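How a Robot Learns to Fold a Jacket

The Nurine Robot Club meets after school. Its members are between nine and thirteen years old, and this year's project is called Planivon. The aim of Planivon is to teach a robot to fold clothes. This page explains how the work is done, which words you need to know, and what the club has found so far.

Why clothes are difficult

A wooden block has one shape. If you pick it up and put it down, it still has that shape. A robot can be told the size of the block and where its corners are, and the instructions will work every time.

Cloth does not keep its shape. A jumper dropped on a bed will land differently each time. One sleeve may be underneath, or the collar may be inside out. Engineers call something like this a deformable object. Deformable means that it can bend, stretch or crumple.

It would take a very long time to write a rule for every way a jumper can lie. The club uses a different method, which is called learning from demonstration. A person does the job many times, the movements are recorded, and a computer program looks for patterns in the recordings.

What a gripper does

A gripper is the part of a robot that holds things. Most of the grippers used in the project have two fingers that move towards each other and apart again. Your own hand has four fingers and a thumb, with skin that can feel how hard it is pressing. A two-fingered gripper can only pinch.

In a demonstration, the person does not touch the clothes with bare hands. They hold a gripper by its handle and use that to pick up the cloth. The recording then shows movements that a robot with the same kind of gripper can copy. Movements made with five fingers would be of little use to it.

Two grippers are needed for most clothes. One holds the cloth still while the other moves an edge across. You can test this at home: try to fold a coat using only the finger and thumb of one hand, then try again using both hands.
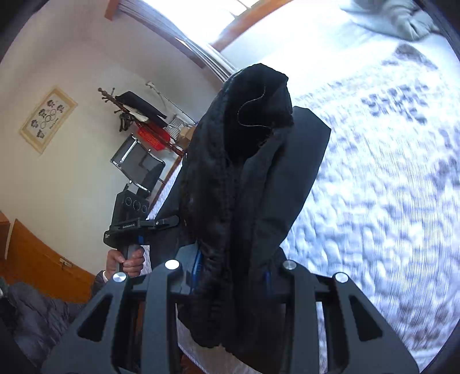 Dark clothes cause extra trouble. A camera finds the edge of a thing by looking for a change in brightness or colour. On a black jacket, the sleeve and the body are the same colour, so the edge between them is hard to find. Zofia Chmielewska, who looks after the recordings, asks members to include plenty of dark clothes for this reason. Shiny cloth is also useful, as the bright patches move when the cloth moves.

What counts as one demonstration

One demonstration is one complete fold, from start to finish. Members follow the same steps each time:

1. Drop the garment on the bed or table without arranging it.
2. Start the recording.
3. Fold the garment at a steady speed.
4. Open the grippers and move them away.
5. Stop the recording.

The club had 2759 demonstrations by June. Of these, 300 were put to one side and not shown to the program during training. They are called the test set. If the program had already seen them, good marks would tell us only that it had a good memory.

Mistakes are kept as well. If a sleeve slips out of the gripper, the person picks it up again and carries on. The program needs to see how a slip is put right. A recording is deleted only if the camera was covered or the battery ran out.

The first results

Cyprian Borkowska ran the first trial on the robot arms at the Wróbel workshop. The robot was given 77 attempts at folding a jacket and completed 23. Most of the failures came at the second sleeve. The gripper closed on two layers of cloth when it should have held one, and the whole jacket lifted.

The next set of demonstrations will therefore be mostly sleeves. Members should bring one long-sleeved garment with the zip closed. Hoods are being left until later.

Words to remember

Deformable: able to bend, stretch or crumple.
Demonstration: one complete job, done by a person and recorded.
Gripper: the part of a robot that holds things.
Test set: recordings kept back to check what the program has learned.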